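**FOR IMMEDIATE RELEASE**
5th March, Clastthorpe

# Zumura is opening a second refill shop, and this one has a repair counter

I've put off writing this because I'm much happier weighing out oats than writing press releases, but it's my shop and my news, so you're getting it from me. Zumura, the refill grocery I started on the market street in Clastthorpe, is opening a second store in Fandton this spring. We have the keys! We have a sign (it's still in my garage) and we have a very long list of paint colors that are all the same white.

For anyone who hasn't been in, we sell dry goods, oils, soaps and cleaning stuff by weight. You bring your own jar or bag, we weigh it empty, you fill it up and pay for what's inside. Forgot your jar? Brown paper sacks are by the door and they're free.

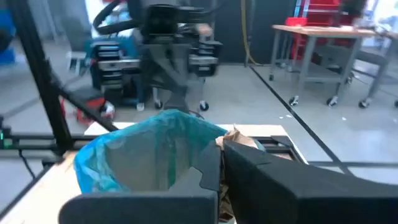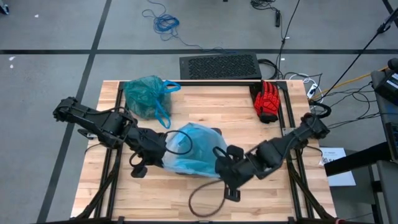

The Fandton shop is going into the old shoe store next to the bus stop, the one with the curved window. It's a bigger space than Clastthorpe, and I've wanted it ever since I bought a pair of boots in there and noticed how much light it gets in the morning. The floor needed a lot of work and the back wall needed even more, and I'll spare you the story of the drains. We got the electrics signed off in February and the shelving is going in now.

**What we'll sell**

Everything you can get in Clastthorpe you'll be able to get in Fandton, at the same prices. That means flour, rice, oats, beans, lentils, pasta, nuts, dried fruit, tea, coffee, spices, olive and sunflower oil, vinegar, dish soap, laundry liquid and shampoo. We're carrying 27 kinds of beans and lentils across the two shops, and yes, I've eaten them all, and yes, my family has asked me to stop talking about it.

New for Fandton is a peanut butter grinder, which customers have been asking me for practically since the day we opened. You put your jar under the spout, press the button and it comes out warm. We'll also have a fridge for local milk in glass bottles, with a deposit you get back when you return the bottle. If the fridge goes well we'll find room for one in Clastthorpe too, although I'd have to move the tea and people have strong feelings about the tea.

**The repair counter**

This is the part I'm most excited about. The shoe store left behind a beautiful long counter, and it seemed a shame to rip it out, so we've handed it over to Kozan, the mending workshop that used to run out of the library basement. They'll fix zippers, patch coats, sharpen kitchen knives, put new handles on pans and sew up the bottom of your favorite tote. Small jobs will be done while you shop. Bigger ones will be ready in a week or so, and you'll get a text when they're done.

Kozan sets its own prices and keeps what it earns. I'm not charging rent on the counter for the first year. I'd rather have a busy shop than a bit of extra money from a quiet one, and I also have a large pile of coats at home that need looking at, so I'm hardly neutral.

Please don't bring in anything with a plug! They get asked about toasters constantly and the answer is still no.

**How we got here**

Zumura began as a stall with a folding table, a borrowed scale and six tubs. I was working in an office then and did the stall on my days off, and I honestly thought I'd do it for one summer. People kept turning up with jars. Then the unit behind the stall came free, and I signed for it in a bit of a panic one lunchtime and went back to my desk and couldn't type.

We now have 1517 households signed up for our jar card (that's the one where every tenth fill gets you money off) and a lot of those live out Fandton way. I know this because they tell me about the bus. The bus is slow, it doesn't like the hill, and a bag of full glass jars on your lap is no fun at all. So we're coming to you. Your card will work in both shops from the first day and your points carry over, with nothing for you to fill in.

**Jobs**

We're hiring! There are 2 full-time jobs at Fandton plus a few shorter shifts for students. You don't need shop experience. You do need to be all right with lifting sacks, wiping up spilled oil and having the same friendly chat about chickpeas several times in a morning. Training is in the Clastthorpe shop before we open, and it's paid. Ask at the till for a form, or just write us a letter and tell us a little about yourself.

**Opening day**

We'll open the doors at nine. There'll be coffee and soup (lentil, obviously), and Kozan will be sharpening one knife per person for free, so wrap it up well in a towel before you get on the bus with it. Bring clean, dry jars if you have spares, as we're putting a swap shelf by the entrance where you can leave one or take one. Lids are welcome too. We can never get enough lids.

The exact date goes up in the window of both shops as soon as the milk fridge arrives. I've been promised it soon, but I've been promised it soon before.

Regular hours in Fandton will be nine to six, closed on public holidays. Clastthorpe stays exactly as it is, with the same people behind the till.

**For press**

If you'd like to come and look around before we open, you're very welcome. Drop in at the Clastthorpe shop and ask for the owner, and I'll walk you over or drive you, depending on the hill. Wear old shoes, the paint on the back stairs is still tacky. Kozan is happy to talk about mending too, though it's best to catch them in the afternoon.

*Zumura is an independent refill grocery based in Clastthorpe. Kozan is a mending workshop serving Clastthorpe and Fandton.*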